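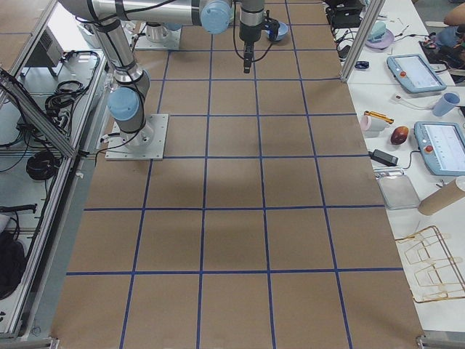 Figure 3. Two-arm cell with taped grid, overhead and wrist views.

4.2 What the grid tells the planner

Kullano snaps every detected object to a cell before planning. We doubt this helps as much as earlier write-ups suggest. A bowl whose rim touches a tape line has no obvious cell, and the label can flip on small changes in the mask. Over 100 replayed plans, 8 changed target for this reason alone.

The wrist view is harder. With one bowl overlapping another, the detector sees part of a rim and fits a full circle to it anyway -- with high confidence.

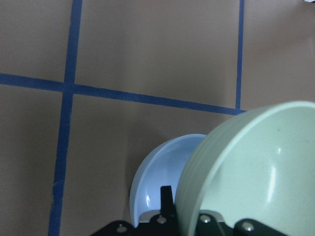

4.3 Fixed view against wrist view

From the fixed camera, the pale blue and mint-green bowls are well apart on the grid and both outlines are complete. Teken matched them easily in such frames. We would not read much into that: of 41 overlap frames passed to the same model, it fitted both rims correctly in 30, and its scores did not separate the good fits from the bad.
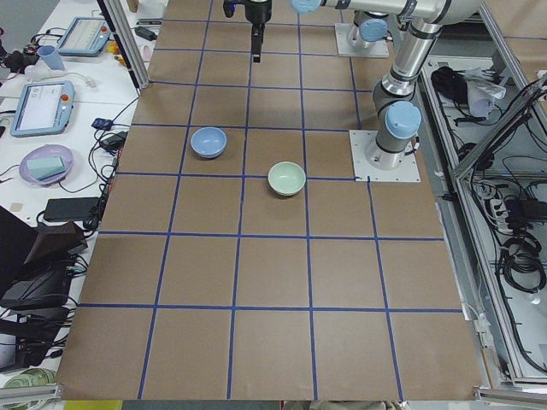
4.4 Limits

All tests used one table and one tape layout. Whether Flena's replanning step would hide these errors or add to them is still open.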